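Tulips in October? Clotach's table flowers are a hit

23/11/2023

What a cheerful autumn it has been at the Clotach community rooms! The table flower sessions, which began in October with 14 people and a couple of borrowed buckets, have grown into one of the busiest things on the calendar, and the last one before the winter break drew 91 of us through the door.

The idea is a simple one. Everybody makes up a small bunch of artificial flowers, sets it in a holder and takes it along to one of the tea tables at Pilkington Hall or the Durkus reading room. Artificial stems were chosen so that people with hay fever could join in (and so the bunches would last well past Christmas), and the results are lovely. Red tulips have been the runaway favourite, with plenty of green leaf spread out wide to fill the gaps.

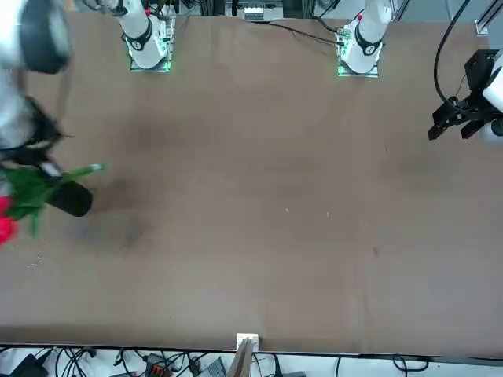 Do the flowers need any looking after once they are on the tables?
A soft dry brush every fortnight or so keeps the dust off, and the leaves can be bent gently back into shape if they get squashed. Please keep them off sunny windowsills, where the reds fade first.

Wing-sze Tseng, who runs the sessions, is thrilled with how it has gone. "I thought we'd get a handful of people and be done by half past three," she told us. "Now they're swapping stems across the room and arguing about whether a tulip should lean. I love it! Mine always lean."

Her advice for beginners is to start with the leaves, fan them out further than feels sensible, and only then add the blooms. A heavy, narrow holder is best for a tea table, as it leaves room for the cups and doesn't tip when somebody reaches for the biscuits.

The sessions have also raised £1,082 towards new chairs for the Grulta Lane rooms, a super result. There are 20 places set aside for newcomers when we start again in the new year, and names can be left at the front desk. Stems and holders are provided, but do bring scissors if you have a pair you like.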